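Kitchen and bath linen: waffle weave, teal

Gallery 4 of the Tisulico linen notes
Text: Emilian Bălan. Page layout: Tudor Manole.
Updated July 7, 2026

Notes on one textured towel in a muted blue-green, followed by the folding and storage method used for the linen cupboard at Văduva. Terms follow the Tisulico glossary.

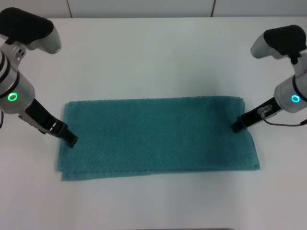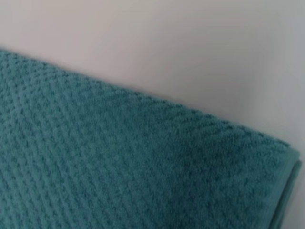
Teal towel with raised texture, on a pale flat surface. Both views.

Waffle weave, also sold as honeycomb, is built from yarns that float over one another at graded lengths. Long floats form the ridges, short ones the recesses. The cloth is thicker than a plain weave of the same yarn and takes up water quickly because more of the yarn is exposed. On the teal towel the nubs are small and set in a regular grid, and in the closer view the narrow border at the end is smoother and flatter than the body. Borders of this kind shrink at a different rate from the textured area. After several washes the ends may flare or pull in, and a fold lined up on the border alone will then come out crooked. Line up the long edges first and let the ends fall where they will.

Folding. Lay the towel flat with the long side toward you. Smooth from the center outward with the palm; do not pull at the corners, as the weave stretches on the bias and recovers slowly. Bring the far long edge to the near one. A small offset between layers, as along the lower edge in the wider view, is acceptable for shelf storage. For open display, bring the upper layer down until the edges meet, then fold end to end, and once more if the shelf is shallow. Textured cloth does not hold a sharp crease and should not be pressed to get one.

Stacking. Place the folded side to the front. Waffle towels compress under load, so keep stacks low and put flat-woven cloths underneath. At Văduva the lower shelf has 285 mm of clear height, which is enough for two short stacks side by side with room for a hand above them.

Washing. Warm cycle, no fabric softener. Softener coats the yarn and reduces uptake. Wash separately from anything with hooks or open zippers, as the floats catch. A pulled loop is trimmed level with the surface and never drawn through. Tumble on low and remove while slightly damp, then shake along the length before folding.

Color. Blue-greens shift noticeably under warm lamps. Compare shades in daylight against a dry piece of the same cloth. The Kolorau shade cards on file were replaced in January; the older set runs greener and should be discarded.

Record. The linen list now stands at 3,009 entries, with textured towels filed by weave, then by color. Flat-woven kitchen cloths are covered in the Skerau gallery.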